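Gripper Trials: Photo Gallery and Notes

Tool comparison for small-part handling, bench two, Toltulstead workshop

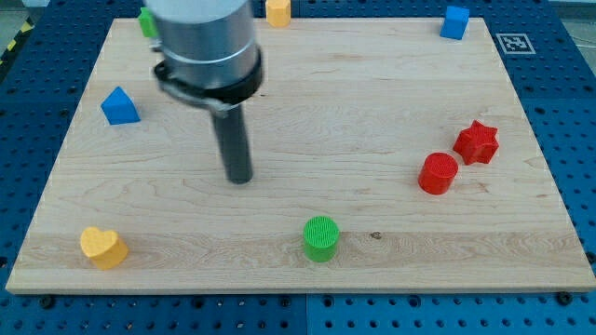
The purpose of the May trials was to choose an end tool for light sorting work. Three candidates went through the same set of tasks on the same arm: the two-finger parallel gripper from Kosero, a vacuum cup on an Emora holder, and a plain push rod turned in our own shop. The rod was included as a baseline. It has no moving parts, costs almost nothing, and cannot pick anything up, so any task it completes is a task that does not need a gripper.

The gallery is short. Most of the work produced numbers, and the numbers are in the notes that follow.

The work surface

All runs used a maple board screwed down to the blue perforated table. The first plan was to work straight on the table, but the holes catch the lower edges of small blocks when they are pushed, and a caught block tips. Wood gave a continuous surface and a fairly even drag. The grain has a small effect: blocks pushed along it travel a little straighter than blocks pushed across it. We did not correct for this. The board stayed in one orientation for the whole trial, so all three tools saw the same bias.

A printed square marker sits on the table outside one corner of the board. The camera uses it to recover the table position at the start of each run. It was moved once by accident, between the second and third tool, and the vacuum runs already logged that morning were thrown out and repeated.

The parts

The blocks are chunky toy shapes in red, yellow, green and blue. They were chosen for their outlines. A cube is easy for every tool. A cylinder on its end is easy to grip and awkward to push. The star has no pair of parallel faces and gives the fingers trouble unless the approach angle is right. The heart will turn under almost any push that is not in line with its center. The triangular prism has sloped faces, and a cup that lands on a slope does not seal.

Several of the tops are textured, in ridges or a grid. This mattered more than expected for the vacuum cup and not at all for the other two.

The tasks

Task A: move one named block to a target area, with the others left where they are.

Task B: separate two blocks that start close together.

Task C: bring all blocks of one color to the same side of the board.

Each tool made 20 attempts at each task. An attempt was stopped at 30 seconds whether or not it was done. Starting layouts were set by hand from a printed sheet, in the same order for every tool. Approach speed and joint limits were identical throughout.

Push rod

The rod is a long cylinder with a rounded tip, held in the collar by a metal clamp band. The working height is set so that the tip clears the board and still meets the side of the lowest block. Too high and it rides over the edge of the block. Too low and it drags on the wood, which the arm reads as contact and stops.

It did well on Task B, better than either of the others. Separating two blocks needs one stroke through the gap, and a thin round tip fits where a pair of fingers will not. On Task A it was slow but dependable with the cube and poor with the heart. Most of its timeouts were corrections: push, look, move to the other side, push again.

Two changes were made along the way. The clamp band was tightened after the rod crept upward in the collar, and the approach path was changed so that the rod comes down beside a block and never over one. Tool height was checked before each set from then on.

Parallel gripper

The Kosero unit was the best all-round tool and the most work to set up. Finger width was the main limit. When two blocks stand nearly touching, one finger has nowhere to go, and the controller either refuses the grasp or comes down on the neighbor. The Petkov controller refuses. We would like a setting for how much clearance it wants before it gives up, and at present there is none.

Once closed on a block it did not drop any. The star was picked up cleanly when the fingers met an inner corner on each side, and rotated in the grip when they met two points.

Vacuum cup

Good on flat, smooth tops. On ridged or gridded tops the leak rate was high enough that the holder kept reporting a failed seal, even on lifts where the block did leave the board. A softer cup helped some. The prism was never lifted in its normal resting position.

The hose is also a nuisance. It adds a side load at the wrist that shifts as the arm turns – small, but visible in the force log.

Cost and wear

The rod has been through 4000 strokes, counting earlier bench work, and the tip shows polishing but no flat spot. Tool mass with the collar is 295 grams. We have no comparable wear figures for the gripper pads or the cup and will not guess at them.

What we are using now

The gripper stays on the arm for Tasks A and C. The rod goes back on when a layout is crowded. Tool changes are manual and nobody enjoys them, so the next item on the list is a short rod bracket fixed alongside the gripper – drawn, not yet cut. The vacuum cup has gone back in its drawer until we have parts that suit it.

Layout sheets and run logs are available on request. Ask for Hala El Khatib at the Toltulstead workshop, and mention which tool you are interested in, as the logs are stored separately.

Page last updated 14/05/2019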